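Storage and Bedding in Small Bedrooms: A Study of Surfaces Used for Sorting

Keabetswe Khumalo and Elmarie Zulu
Household Space module, project report
Submitted July 3, 2018

1. Purpose

The project examined how a small bedroom is used when it has to serve for both sleeping and sorting. The question set in the module outline was whether the bed or a low table is the better surface for putting small household items in order. The work was limited to rooms with one bed, one door and no built-in wardrobe.

2. Rooms and method

Four rooms were studied. They are referred to by the names of the houses they belong to: Manari, Warkon, Bashir and Stotska. Each occupant was asked to sort one open box of small items into groups and put the groups back in the same box. The task was done twice, once on the bed and once on a low table placed near it. A limit of 45 minutes was set for each sorting.

The bedding was left as the occupant normally kept it. We had first planned to ask for made beds, but the trial in the Warkon room showed that making the bed changed the result. A tight, flat cover behaves much like a table. Loose bedding does not, and loose bedding is what most occupants have during the day.

Items were recorded on a paper sheet before and after each sorting. Across all rooms the sheets list 308 items. An item was entered as misplaced if it was found outside its group at the end, and as lost if it was not found within the time limit.

3. Layout

All the rooms had the bed against a wall, which left a single strip of floor for walking. The position of the table was therefore more or less fixed. Placed in the strip it blocked the way to the door, so it was kept near the bed and the strip was left clear.

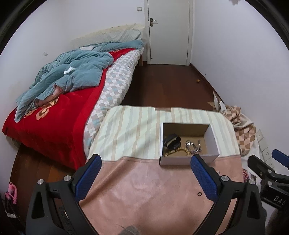
Figure 1. Low table with open cardboard box; bed with red floral blanket and loose comforter against the wall.

The layers of bedding were noted for each room, as they turned out to matter more than the size of the mattress. In the room in Figure 1 a blanket and a crumpled comforter lie over part of the bed, and a fitted sheet with a checker pattern is exposed along the inner side. The exposed sheet is the only part of such a bed that can be used for sorting without moving something first. A patterned sheet also makes small items harder to pick out than a plain one, although we did not test this separately.

4. Results

Sorting on the table was completed within the limit in every room. Sorting on the bed was completed in all rooms except Bashir, where the occupant stopped to fold the bedding and ran out of time.

Three items were entered as lost, all of them from the bed sortings. Two were later found in the folds of a comforter and one on the floor next to the wall. Misplaced items were more common on the bed in each room. The usual cause was that groups slid together when the occupant leaned on the mattress.

The table had one clear fault. With the box standing on it, there was little room left for the groups. In the Stotska room the occupant moved the box to the floor, and the sorting then went faster.

5. Limits of the work

The same occupant did both sortings, so the second was helped by the first. We changed the order between rooms, but the sample is too small to remove the effect. Table heights were not matched. The Manari table was borrowed from another room and was higher than the rest.

6. Recommendations

For rooms of this type we recommend a low table with the box kept beside it on the floor. If the bed has to be used, the loose covers should be folded back to the foot and a plain towel spread over the sheet. A repeat of the bed sortings with the towel in place is planned for August.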